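Buscar en el centro de ayuda Buscar

Imprimir | Enviar por correo

Incidencia 2598: la sincronización de existencias se detiene con error 500
Cliente: Menaje Tabrizi
Producto: Munell Almacén, conector de tienda web
Abierta por: Adoración Escobar
Asignada a: Iker Valcárcel
Periodo: agosto de 2023
Estado: cerrada

Adoración Escobar
Desde ayer por la tarde la tienda web no recibe las existencias del almacén. La tarea programada arranca, se queda un rato en «Enviando» y termina con error 500. Los pedidos sí bajan al programa. Hemos vendido dos artículos que ya no teníamos y hemos tenido que llamar a los clientes. No hemos cambiado nada en la configuración.

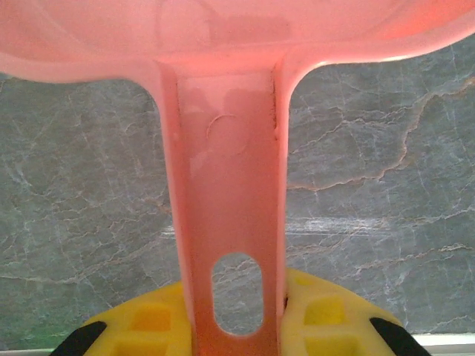 Categoría: Existencias > Sincronización con la tienda

Iker Valcárcel
Hola, Adoración. ¿Puedes enviarme el registro del conector? Está en Herramientas > Registros > Exportar. Marca la casilla «Incluir respuestas del servidor», que viene desmarcada. Mientras tanto, no borres la tarea programada ni la vuelvas a crear, porque se pierde el historial.

Adoración Escobar
Adjunto el registro. También he probado a lanzar la tarea a mano desde el otro equipo y hace lo mismo.

Iker Valcárcel
Recibido. El conector envía 347 referencias y el servidor de la tienda corta siempre en la misma, TB-CEP-04. Las anteriores se actualizan y las siguientes no llegan a salir. La conexión y la clave están bien. He pasado el registro a Harpreet, de integraciones.

Harpreet Bouchard
He reproducido el fallo en pruebas con una copia de vuestro catálogo. La referencia TB-CEP-04 tiene el campo «Unidad de venta» vacío. La versión anterior del conector mandaba «ud» cuando no había nada. La actual manda el campo en blanco y la tienda responde con error 500, sin indicar qué dato falta.

Pasos:
1. Pausar la tarea en Conectores > Programación.
2. Abrir la ficha TB-CEP-04, pestaña Venta, y elegir una unidad.
3. Guardar y cerrar la ficha. Si se queda abierta, el bloqueo sigue activo.
4. Lanzar «Sincronizar ahora».
5. Reactivar la tarea.
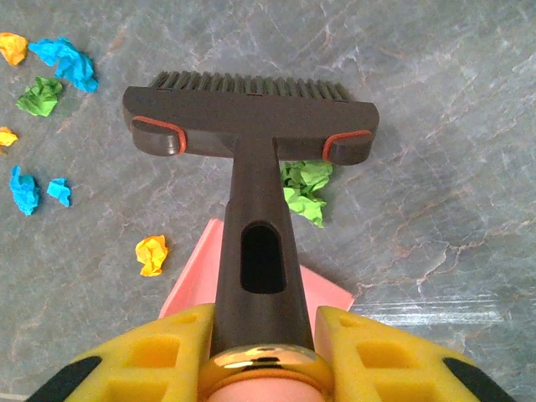
Cepillo de mano oscuro, visto desde arriba

Adoración Escobar
Hecho. Ha pasado de esa referencia, pero se ha vuelto a parar más adelante, en TB-REC-11. Mismo error.

Harpreet Bouchard
Mismo motivo. Ve a Artículos > Filtros, pon «Unidad de venta: vacío» y corrige todos los que salgan con Edición múltiple. Las fichas dadas de alta antes de febrero pueden tener el campo sin rellenar, entonces no era obligatorio.

Adoración Escobar
Corregidas con la edición múltiple. La sincronización ha terminado sin errores. He comparado varios artículos con la tienda y las cantidades coinciden. ¿Podemos volver a ponerla cada 15 minutos? La habíamos dejado en manual.

Iker Valcárcel
Sí, sin problema. Queda registrado el cambio para que el conector avise de los campos vacíos antes de enviar. No tengo fecha. Cierro la incidencia; si vuelve a ocurrir, responde en este mismo hilo y se reabre.

Utilizamos cookies propias y de terceros para mejorar el servicio. Aceptar Configurar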